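4.2 What drivers told us about the dash

I went into this part expecting people to complain about the touchscreen, and boy, did they! We had 171 owners of the Boditz hatchback fill in our survey in October, and most of them wanted a real knob for the fan. Nikola Sobczak then rode along with eight of them on their usual commute, and I got to read her notes (they're great fun). Folks kept glancing down just to change the heat, even after some 3,000 miles in the same car. 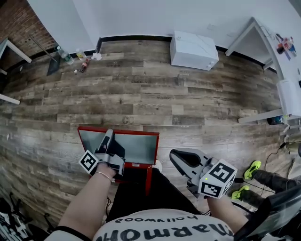
Figure 3. Two hand-held grippers in use

Discussion

I'd love to repeat this with the Sikora wagon, which kept its old dials.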